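4.2 Setting up a shared table for plates and small items

Use this section when one side of the table holds tableware and the other is used as a desk. The Wainwright clamp fits most straight-edged tabletops.

1. Wipe the tabletop and the underside of the edge. Let both dry.
2. Slide the clamp bracket over the edge and turn the screw until the bracket no longer shifts by hand.
3. Set the plate on the tabletop, clear of the bracket.

Caution: Do not overtighten. Soft wood will dent.

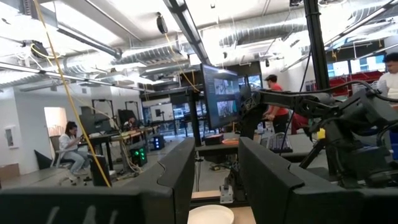

4. Keep monitors and keyboards on a separate table where you can. If they must share, leave 40 cm between the screen stand and the nearest plate.
5. Put bags and cases on the floor, out of the walkway.
6. Check the bracket again after the first 100 uses and tighten if needed.

Note: Spare pads for the clamp are sold under part number 1048. Older pads (3585) do not fit this model.

To store the table, remove the plate first, then the bracket. Go to 4.3 for cleaning.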